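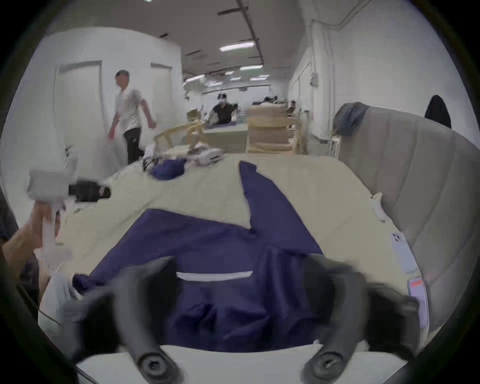
Pruvinow, the online league for the sailing simulator Pristley, opens its qualifiers in June with 40 teams. Rules lead Réka Kocsis said the tick rate stays at 30. "We tested 20 and the wind model drifted," she said.

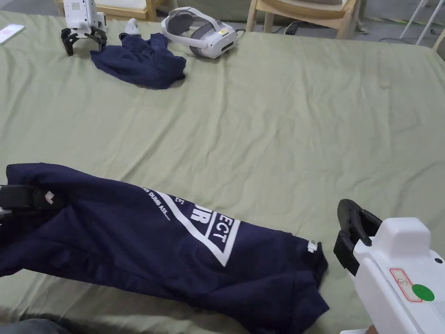 Seeding uses ladder points, with a floor of 2000 – the same as last season. "Teams below it play an extra round," Kocsis said. Replays must be uploaded by the host. Server logs settle any dispute over a mark rounding.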